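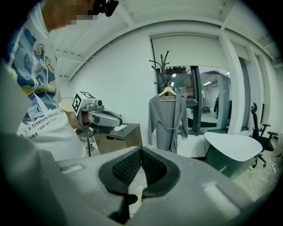 Jingyi Jiang wrote:

> I went through the Ellia folder at the county library again and I no
> longer think the theater was built in one go. The permit drawing gives
> a lot depth of 122 feet. The building that stands there now runs well
> past that on the alley side. Either the drawing is wrong or the stage
> house came later. Does anyone have the second sheet? Also, the terra
> cotta on the front is usually credited to the Bretgate works and I
> can't find where that started. It isn't in the permit and it isn't in
> the opening night program.

I have the second sheet, or a copy of one. It was in a box of papers I bought from the Xu estate sale, mixed in with hardware store calendars and sewer assessments. It is a blueprint, folded in eighths, and a corner is gone where the title block should be. I'm fairly sure it belongs to the same set because the lettering matches and the column spacing matches.

To the first question: the sheet shows the auditorium, the balcony stair on the north side, and a shallow platform at the back with a brick wall right behind it. There is no fly loft and no dressing room. The wall falls at 122 feet, same as your permit. So I agree that the stage house is an addition. You can check it on site if you go down the alley as far as the loading door. The brick changes about two steps past the second downspout. The older part is laid in common bond with a header course every sixth row. Past the joint it is every seventh, and the mortar is a good deal harder and grayer. I had always put that down to a repair.

The addition can't be very much later than the original. The roof trusses over the stage are riveted steel like the ones over the house. The city directory starts listing a scene painter at the alley address in the fourth year the Ellia was open, and I would guess the stage house went up the summer before. That fits with the newspaper notices too. For the first three seasons it is nearly all pictures and lectures, then suddenly there are touring companies with their own sets. Nobody would have sent a set to a house where it couldn't be lifted out of the way.

The seat count helps a little. The second sheet has 470 written across the main floor in pencil, in a different hand. The opening program claims more than that, but programs always did, and they may have added in the balcony and the boxes. I wouldn't lean on either number. If somebody has the fire inspection cards, those would be better.

On the Bretgate question I am less sure. As far as I can trace it, the credit goes back to the walking tour booklet put out by the downtown merchants. The booklet has no notes. Every later account I have seen uses the same phrase, "Bretgate terra cotta in cream and sea green," which makes me think they all copied it from there. The writer may have known something. He may also have looked at the bank on the corner, which really is Bretgate work (there is a stamped block in the basement stair, and I have put my hand on it), and assumed the theater was too.

Reasons for thinking it is Bretgate: the green glaze is very close to the green on the bank, and the egg and dart over the entrance has the same slightly flattened egg. Reasons for doubting it: the joints on the Ellia are wider, the blocks are shorter, and the masks over the second floor windows look like stock pieces to me. I have seen that same mask on a lodge hall two counties over, down to the curl on the left side of the beard, and nobody has ever called that one Bretgate.

The way to settle it is to look at the back of a block. Most makers put a mark or at least a shop number there. Two blocks came off the parapet when the sign bracket was removed, and the last I heard they were on the floor of the old ticket office. I wrote to the current owners in June to ask if I could see them and have had no answer yet. If anyone on the list knows them better than I do, a phone call might do more than my letter did.

While I am writing, a correction to what I said here in the spring about the windows. I said the upper floors had lost all their original sash. That was wrong. I walked the building with binoculars and counted 77 openings on the three sides you can see from the street or the alley. Most are replacements, but the whole row above the alley still has wood sash with the old wavy glass, and so do the two small windows by the balcony stair. The replacements are the Plerkix aluminum units with the wide middle rail. They are easy to pick out once you know the rail. Please fix this in the building file if you copied it from me.

The wood ones are in better shape than I expected. The sills are soft at the ends and the putty is mostly gone, but the joints look tight from below. The quote I was shown for replacing that row, glass included, came with 3,000 dollars just for scaffold. I don't know if repair would be cheaper. It would certainly keep the glass.

Jingyi, to your other point, off the list, about the architect: I don't think we can name one yet. The missing corner of my sheet is exactly where the name would be. The initials on the section marks could be an R or a K. I compared them with the school drawings in the city engineer's office and they aren't by the same person. The R there has a straight leg and this one kicks out. I would leave the line in the nomination as "architect unknown" until we have something with a full signature on it. The reviewers will accept unknown. They will send it back if we guess.

I can scan the sheet, but it is too wide for my machine and I'd have to do it in four passes. The folds are weak and I want to do it only once, so tell me first what resolution the library wants. I will also copy out the pencil notes, which won't show up well against the blue. There are some figures along the south wall that look like a coal bill and probably have nothing to do with the theater.

Does anyone have a photograph of the alley side from before the loading door was widened? The street front has been photographed to death. I have never come across a single old view of the back.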